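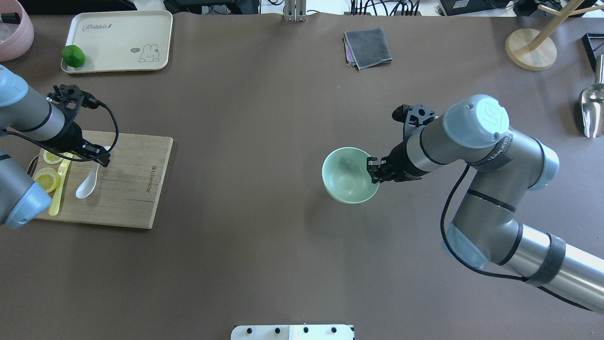 Abb. 1: Mintgrüne Schale auf dunkler Tischplatte, rechts der Greifer

Projektbericht: Freiwillig in die Box? Transportboxtraining mit Tierheimkatzen

Projektgruppe: Haris Karagiannis, Ignacio Boateng und ich
Betreuung: Myroslav Pylypenko

Wie wir auf das Thema gekommen sind

Wer schon mal versucht hat, eine erwachsene Katze gegen ihren Willen in eine Transportbox zu stecken, weiß, dass so ein Tier plötzlich mehr Beine hat als vorher. Bei meinen Eltern zu Hause lief das immer gleich ab: Box aus dem Keller holen, Katze weg, Tierarzttermin verschieben. Als es dann hieß, wir sollen uns für das Wahlmodul Tierverhalten selbst ein Projekt suchen, hatte ich also sofort was im Kopf. Ignacio wollte eigentlich lieber was mit Krähen machen, aber die Krähen wollten nicht mit uns (lange Geschichte), und das Tierheim in Punville hat auf unsere Mail schon am selben Abend geantwortet.

Unsere Frage war ganz einfach: Gehen Katzen nach vier Wochen Training von selbst in die Box, und bleiben sie drin, wenn die Tür zugeht?

Die Teilnehmer

Acht Katzen haben mitgemacht, alle erwachsen, alle kastriert, alle mit sehr eigenen Vorstellungen vom Projektverlauf. Die heimliche Chefin war Sadeghi, eine schwarz-weiße Kätzin, die nach dem Nachnamen der Familie heißt, aus deren Garage sie kam. Sadeghi hat in der ersten Einheit Haris' Schnürsenkel gefressen, also ein gutes Stück davon jedenfalls, und wir durften erst mal alle zusammen warten, bis der wieder zum Vorschein kam. Ist er. Seitdem trägt Haris im Tierheim Klettschuhe.

Ablauf

Benutzt haben wir die ganz normale Kunststoffbox von Brudwood, bei der sich das Oberteil abnehmen lässt. In der ersten Woche stand nur das Unterteil mit einer Decke im Zimmer, sonst nichts. Futter gab es erst daneben, dann auf der Decke. In der zweiten Woche kam das Oberteil drauf, in der dritten die Tür (offen, festgebunden), und in der vierten haben wir die Tür geschlossen, am Anfang nur einen Atemzug lang und dann immer ein bisschen länger, bis zu 40 Sekunden. Trainiert wurde einmal morgens und einmal am späten Nachmittag.

Ich gebe zu, dass wir den Morgentermin unterschätzt haben! Der Bus aus Stirkbridge fährt so, dass man entweder viel zu früh vor dem Tor steht oder mitten in die Fütterung platzt, und eine satte Katze trainiert man nicht. Die guckt einen an und putzt sich den Bauch. Nach ein paar Tagen haben wir mit den Pflegerinnen abgesprochen, dass unsere Gruppe ihr Frühstück später kriegt, und ab da lief es.

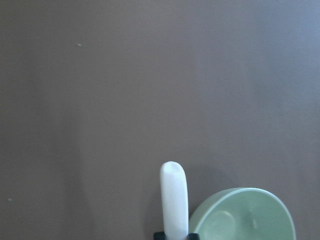 Abb. 2: Graubraune, matte Fläche

Was rausgekommen ist

Am Ende der vier Wochen sind sechs Katzen ohne Locken in die Box gegangen. Bei vier davon konnten wir die Tür die vollen 40 Sekunden zulassen, ohne dass gekratzt oder gejammert wurde. Die anderen beiden haben schon vorher protestiert, da haben wir dann natürlich aufgemacht und beim nächsten Mal kürzer probiert.

Bleiben noch 2, die gar nicht wollten. Ein roter Kater hat sich konsequent AUF die Box gelegt, jeden Tag, mit großer Würde, und das haben wir in der Tabelle irgendwann als eigene Kategorie geführt. Herr Pylypenko fand das methodisch fragwürdig, hat aber gelacht. Und dann war da noch eine sehr scheue Graue, bei der wir in der zweiten Woche aufgehört haben. Sie hat nachts nicht mehr gefressen, wenn die Box im Zimmer stand, und das war uns die Sache nicht wert. Sie taucht in den Daten als Abbruch auf.

Und Sadeghi? Die saß schon am dritten Tag drin und wollte nicht mehr raus.

Was wir anders machen würden

Ganz klar: eine Vergleichsgruppe. Wir können nicht sagen, wie viel am Training lag und wie viel einfach daran, dass die Box irgendwann zum Zimmer gehörte wie der Kratzbaum. Außerdem haben wir zu dritt abwechselnd trainiert, und ich glaube (beweisen kann ich es nicht), dass die Katzen bei Ignacio lieber mitgemacht haben. Der redet die ganze Zeit leise auf Spanisch vor sich hin. Ich habe es nachgemacht, mit meinem Schulspanisch, und der rote Kater ist gegangen.

Beim Protokoll waren wir anfangs auch schlampig. Haris schrieb »zögert«, ich schrieb »skeptisch«, Ignacio malte Smileys. Wir haben die erste Woche deshalb nachträglich nur grob ausgewertet, also drin oder nicht drin.

Das Autofahren fehlt komplett. Eine Box, die auf dem Boden steht, und eine Box, die wackelt und brummt, das sind für eine Katze vermutlich zwei verschiedene Welten. Das Tierheim hätte Interesse, dass da im April jemand weitermacht, die Protokollbögen und die Decken liegen noch im Schrank neben der Quarantäne. Bitte Klettschuhe mitbringen.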